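Subject: Re: [kanarell-users] Skipping the wrist check between services

Replying to this in pieces, with most of the original cut. The middle part is the one I care about.

> We have moved our two-arm Kanarell over to the new service plan and
> I wanted to share how it's going. The big change is that we don't
> pull the machine off the floor for the wrist check anymore. We load
> the robot file into Trulau, put it in the office room, run the reach
> set and look at the wrist and head views. If the gripper sits where
> it should in the wrist view, and both arms get to the desk without
> complaining, we call it good for another 3,000 hours. The old
> interval was 600, as you all know.

I know the old interval, yes. I have the card taped inside the cabinet door. I'd like to know where 3,000 comes from. I went through the service plan twice last night and it gives that number for the base and the lift column. For the wrists it says "as verified," and it doesn't say verified how. If somebody at Ciker told you on the phone that a simulator run counts, please get it in an email and post it here. The last time we went by something said on the phone it was about grease, and we all remember how the grease went.

> The sim check takes a few minutes. The bench check was costing us the
> best part of an afternoon for each robot.

Then something else is wrong with your bench check. Ours takes 30 minutes for both wrists, and that includes finding the dial indicator. Power down, arm on the stand, cover off, four screws on the gripper flange, wiggle test, put the indicator on each finger, write down what you get, cover on. If you're spending an afternoon on it I'd guess you are re-homing the whole arm afterward. You don't need to do that unless the flange came off. Touching up the screws doesn't move the zero by anything I've been able to measure.

> The model is very detailed and we trust it. The wrist camera view
> matches the real one closely enough that our new people can't tell
> where the fingers should be from one or the other.

I believe it's detailed. I'm less sure what the detail buys you here. The robot file in Trulau has a number in it for where the camera sits on the wrist, and another one for where the finger bases sit on the gripper body. Those numbers were typed in or exported by a person, once. When the simulator draws the wrist view it draws those numbers. It will draw the same ones after ten hours or after ten thousand, and it will draw them the same way if the left gripper has been rammed into a door frame. The gripper sitting where it should in that view tells you the file hasn't changed since the last time you loaded it. You could get the same answer from a file compare, and faster.

I don't want to be the guy who writes three paragraphs without having tried it, so I set up what I think is your procedure. Same Trulau room with the desk and the sofa, robot parked at the desk, stock file. Wrist view first, then the view looking down past the body.

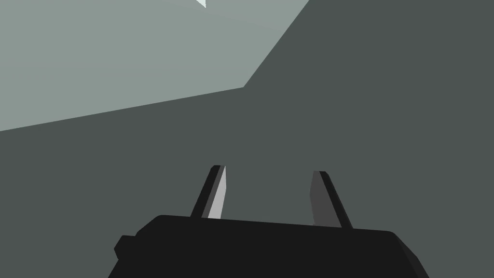
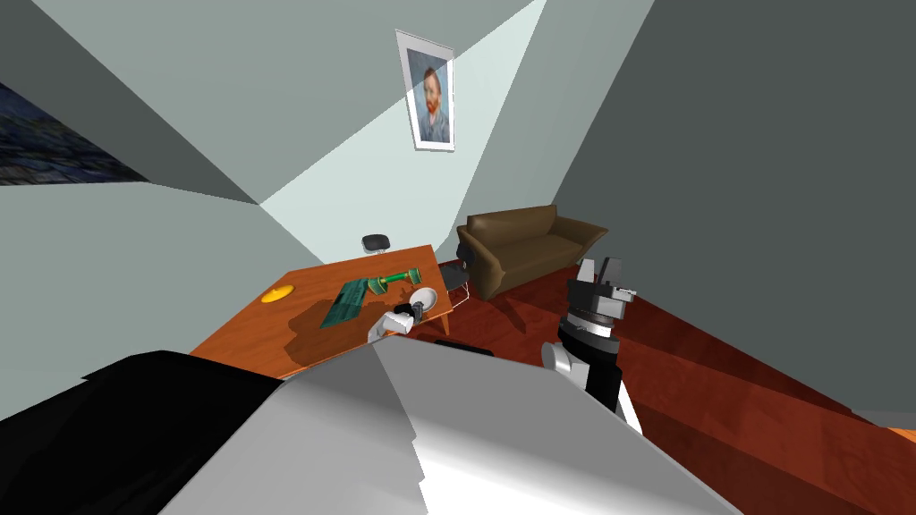

I then did the obvious thing and tried to break it. On our real machine the left gripper has had play in it since March. I can feel it with two fingers and the indicator agrees. I ran the same poses on the real robot that I ran in Trulau. The simulated one went to every pose and stopped dead on it, every time, and the real one got there and then sagged a hair when the arm settled. Nothing in the sim run gave me any hint of that, and I can't see how it could have, short of my typing the play in by hand. To type it in I'd have to measure it first, and to measure it I'd have to put the arm on the stand and do the bench check.

So what does the Trulau run catch? I made a list because I wanted to be fair to it:

It catches a wrong robot file. We had this once, with a file meant for the long-finger Keskinen grippers loaded on a robot with the short ones, and it took us far too long to work out why everything was landing low.

It catches a camera pose that somebody edited and forgot to put back.

It catches reach trouble if you've moved the desk height or changed how close the base parks. That one is useful and I'd keep it.

It doesn't catch loose flange screws, worn finger pads, a cracked camera bracket, a cable that's been rubbing, or a finger that's been bent. Those are the things the 600 hour check was for.

> We've now done it on all our units with no failures.

I'd expect none. What I would ask is how many of those units had a bench check on the same day, so there was something to hold the sim result up against. If the answer is zero then I don't know what "no failures" means. If you have even one, please post the indicator readings. I'll happily be wrong about this. I don't enjoy lying on the floor under a Kanarell any more than you do.

Here are our own readings, for whatever one robot is worth. Hour meter says 1,644, so it should have had two checks and was closing in on a third. It had one. I skipped the second myself during the move, nobody's fault but mine. At the first check both wrists were clean. At this one the right wrist was still clean and the left had two of the four flange screws that I could turn with a short key and no effort. No thread lock visible on either. The other two were fine. Camera bracket on the left was tight, but the camera itself could be rocked inside the bracket, which I had not seen before and which isn't on the check sheet at all. There's a thin foam strip in there that had gone flat. I cut a new one from the sheet that came with the spare kit and it took the rocking out.

After that I reran the poses on the real arm. Less sag on the left, though there is still some. I think what's left is in the finger slides and I'm going to order a set before I take the Keskinen apart any further. If anyone has replaced slides without sending the gripper back, I'd like to hear whether the shims go on the palm side or the cover side. The drawing shows both and I think one of them is left over from an older version.

> Unless anyone objects, I'd suggest we update the shared check sheet
> to match.

I object, at least for the wrists. For the base and column, go ahead, the plan says 3,000 in black and white and I've seen nothing to argue with. For the wrists I'd propose this in place of what you have:

1. Keep 600 hours.

2. Do the Trulau run first, before you touch the machine. Note the file version. If the file is wrong you want to know before you start chasing it with a hex key.

3. Power down, arm on the stand, covers off, both sides.

4. Flange screws. Mark them with a paint pen when they're right so the next person can see at a glance if one has turned. Replace the thread lock on any screw that moved.

5. Rock each finger, then rock the camera in its bracket. This second part is new. Check the foam strip.

6. Indicator on each finger, open and closed. Write the numbers down, even when they're good. "OK" in the box is no use to anybody a year later, and I say that as somebody who wrote "OK" in the box.

7. Covers on, power up, same poses as in step 2, and save the real wrist views next to the simulated ones.

Step 7 is where I think your idea has some life in it. A real wrist view set against the simulated one, same pose, same file, would show drift if there was enough of it. The simulated side has no wear in it, so whatever doesn't line up has to be coming from the machine or from a bad number in the file. I haven't tried this in any serious way. I put two of ours next to each other on the screen and squinted, and I could talk myself into seeing the left fingers sitting a touch off, but I knew beforehand which side was bad so that's worth very little. Someone who doesn't know should look at a pair. I also don't know how much of a difference the lens would make all by itself. The stock file has the lens as a perfect one and I have doubts about that too – the head view bends a lot toward the edges and I've never seen where those numbers came from either.

One more on the time question. You wrote that a robot off the floor is a robot not earning. Sure. We had the left gripper drop things on and off for most of a month, and every time it happened somebody walked over, picked the thing up, restarted the run and put it down to the lighting. I didn't log any of it. I would bet it came to more than 30 minutes.

If the sheet does get changed, please keep the old one in the folder under its old name. Two of our stations print from it directly.

Also, does anyone have the torque value for the flange screws on the newer wrist? My sheet has one number, the sticker inside the cover has a different one, and Ciker hasn't answered me yet. For now I've gone with the sticker.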